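Stadis 葡萄酒品鉴笔记数据集 说明文件

版本 2
最后更新：2022年8月23日
维护者：Sugeng Govindasamy（Lavstead 小组）

简介

Stadis 是一个关于葡萄酒品鉴笔记的文本数据集，一共收录 2582 条笔记。每一条笔记对应一款酒的一次品鉴，由品鉴人用自己的话写成，之后由我们整理成统一的格式。笔记的原文是中文或者英文，英文的部分附有中文译文。

做这个数据集的起因比较简单。我们在 Lumbantobing 酒庄帮忙整理旧的品鉴本，发现同一种香气有很多不同的写法，比如“湿石头”“矿物感”“雨后的石板”，查找的时候非常不方便。所以我们先做了一张词汇对照表，后来才慢慢变成现在的样子。第一版只有酒庄自己的笔记，第二版加入了 Mallell 品酒会的记录。

数据来源

笔记有两个来源。

第一个是 Lumbantobing 酒庄的内部品鉴本。这些本子是手写的，我们扫描以后逐页录入。有几页被酒渍盖住，看不清楚的字用方括号加问号表示，没有猜测补全。

第二个是 Mallell 品酒会。品酒会的参加者填写电子表格，导出之后直接使用。参加者都签过同意书，同意公开文字内容，但是不公开姓名。因此数据里只有编号，没有人名。编号在两个来源之间不通用，请不要把它们合并起来计算同一个人的口味变化。

字段说明

note_id：笔记编号，全数据集唯一。
source：来源，取值为 estate 或者 tasting。
vintage：年份。无年份的起泡酒填 NV。
grape：葡萄品种，可以有多个，用分号隔开。混酿的比例没有收录。
vessel：发酵或者陈酿的容器，例如橡木桶、不锈钢罐、陶罐、水泥蛋形罐。不知道的填 unknown。
serve_temp：侍酒温度，单位是摄氏度。品酒会的红葡萄酒统一写 16，这是表格的默认值，实际温度不一定准确。
text_raw：原始文字，保留错别字。
text_zh：中文文字。如果原文是中文，这一栏和原文相同，只改正明显的错字。
aroma_tags：香气标签，来自对照表。
score：品鉴人给的分数，满分为二十分。很多人没有打分，空白的地方请不要当作零分处理。

香气标签

对照表把香气分成 21 个大类，包括柑橘、核果、红色浆果、黑色浆果、白花、干草、烟熏、香草、皮革、菌菇、矿物等等。一条笔记可以有多个标签。标签由两个人分别标注，意见不同的时候一起讨论决定。

讨论最多的是“矿物”这一类。有的人写的是闻到的味道，类似打火石或者粉笔；有的人写的是口感，意思是酒很紧、很直；还有的人其实是在写葡萄园的土壤，和杯子里的酒没有关系。我们的规则是：只有描述气味的句子才标“矿物”，描述口感的句子放进 text_raw 里不加标签，描述土壤的句子也不加标签。这个规则不算完美，在夏布利和雷司令的笔记里尤其容易出现争议。
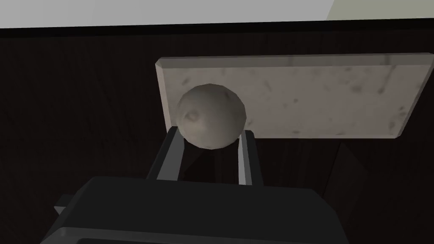
图 1：浅灰色石质纹理的球体与大理石板（渲染图）

另外一个困难是翻译。英文的 flinty、stony、chalky 在中文里没有固定的说法，我们分别译成“燧石”“石头”“白垩”，三个词都归入“矿物”。如果您的研究需要区分它们，请使用 text_raw 一栏，不要只看标签。earthy 译成“泥土”，不属于矿物，归入菌菇一类，这一点和有些酒类教材的做法不同，请注意。

使用建议

本数据集适合用来做词汇研究、标签分类，也适合葡萄酒课程的练习。因为样本来自一个酒庄和一个品酒会，口味有明显的偏向，白葡萄酒的笔记比红葡萄酒多，甜酒非常少，加强酒完全没有。所以不建议用它来评价某个产区或者某个年份的好坏，也不建议用 score 一栏训练推荐系统。

数据文件为 UTF-8 编码的 CSV，逗号分隔，text_raw 里可能有换行。用电子表格软件打开的时候，中文有时会显示成乱码，请在导入时手动选择编码。

已知问题

品酒会来源中有少量重复提交的笔记，文字完全一样的已经删除，只差几个标点的还保留着。
部分旧笔记只写了“自家白”，没有品种，grape 一栏为空。
vessel 一栏里“旧桶”和“中性桶”没有统一，下一版会处理。

更新计划

下一版预计在十一月发布，主要内容是统一容器名称，并且增加口感标签，例如酸度、单宁和酒体。对照表也会单独放在一个文件里，方便引用。

许可与引用

文字内容可以用于非商业的研究和教学，使用时请注明“Stadis 葡萄酒品鉴笔记数据集，Lavstead 小组”。商业使用请先和维护者联系。发现标注错误时，请把 note_id 和修改意见一起提交到问题列表，我们会在下一版更新时一并核对。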